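29 November 2021

Up at 4:50 because E. was up at 4:50. Then her brother, because God forbid one of them gets something the other doesn't. Writing this in bits, on the kitchen stool, bag half packed behind me. We leave for Malomar after lunch. In theory.

Forgot to write anything all weekend so will catch up as I go. 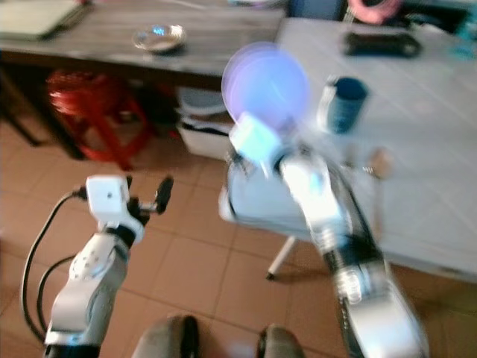
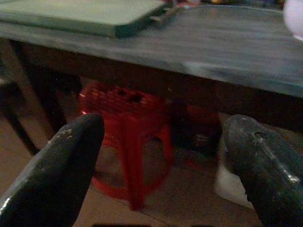

Packing, round one

Laid it all out on our bed last night. Too much. Always too much. We are going for five nights to a rental with a washing machine and I had enough sleepers for an orphanage. Took half out. Then J. threw up on one at 2 a.m. and I put half of the half back in.

Things I nearly forgot: the nail clippers, the good thermometer, the second white noise machine (we tried one between the two of them in July. Never again). Things I packed that I will be mad about carrying: the bathtub seat. Mom says just use the sink. Mom is probably right.

The stroller is the real problem. The big Gronari double is great at home and a bus everywhere else. 23 pounds before you hang anything on it, and I hang everything on it. Considered taking the two cheap umbrella ones and clipping them together. T. says the clips pop on cobblestones. Are there cobblestones in Malomar? Looked at photos for twenty minutes when I should have been sleeping. There are cobblestones.

So, the Gronari. Fine.

The carseat thing

Spent most of Saturday's nap on hold with Mendov, the rental car people. Booked 2 rear-facing seats back in the summer, got the confirmation, and now the confirmation says one "infant accessory." One! Asked the woman which twin she'd like me to leave at the counter. She did not laugh. She put me on hold again.

Eventually got passed to a Kęstutis Pärn at the Barrera desk, who was lovely and sounded about as tired as me. He has a three year old. He wrote both seats on the booking by hand and said to ask for him by name when we land. T. wants to bring ours anyway in case. That means two seats, two kids, one stroller, one suitcase each and the cooler bag. I said we have four arms. He said he'd get a luggage cart. We left it there.

(Later: we are bringing ours. Of course we are. Bought the padded bags with the backpack straps, which came this morning, thank you delivery guy.)

Flight plan

Notes to self, mostly from the July trip, which I swore I would write down and didnt.

One lap each from the start. No swapping in the first hour, it just wakes up whoever was almost out.
Bottles made up separately in each diaper bag. If T. has all the milk and he's in the bathroom, I have a screaming baby and a magazine.
Two diaper bags, both complete. Heavier but no passing stuff over the aisle.
Change them right before boarding even if dry.
Change of shirt for ME. Learned that one the hard way.
Board last. T. goes first with bags, I stay in the gate area and let them crawl till they call us.

Can't sit in the same row, by the way. Only one spare oxygen mask on each side or something, so we are across the aisle, 3 rows of strangers between us and the bathroom. Checked it again with the airline. Yes.

Used 3,000 miles each for the upgrade to the roomier seats. That was the whole balance, gone. T. was saving them for a solo ski weekend he was never going to get. He knows it, I know it.

11:20

E. asleep. J. not asleep. J. is sitting in the open suitcase taking socks out one at a time and looking at each one very seriously. Letting him. It's quiet.

Ate toast standing up. Found the passports (desk drawer, under the passport folder, not in it). Printed the booking twice. Called next door about the mail. Still need to: trash out, heat down, cat's food, write down which cat food, find the other little blue shoe.

Nervous, a bit. The last trip they were small enough to just be carried around like shopping. Now they have opinons. E. screams at seatbelts. Any seatbelt, even mine.

But I keep thinking about the water. The place is a short walk from the beach and the lady said it is warm enough for feet most days. They haven't seen the ocean yet. They've seen the bath and one puddle.

12:45

Shoe found. In the dryer. Both babies fed, one nap down, one nap skipped. T. has put everything by the front door and it looks like we're moving out. Taxi in fifteen minutes and I've just smelled something, so that's me. More from the other end, if I can find this notebook.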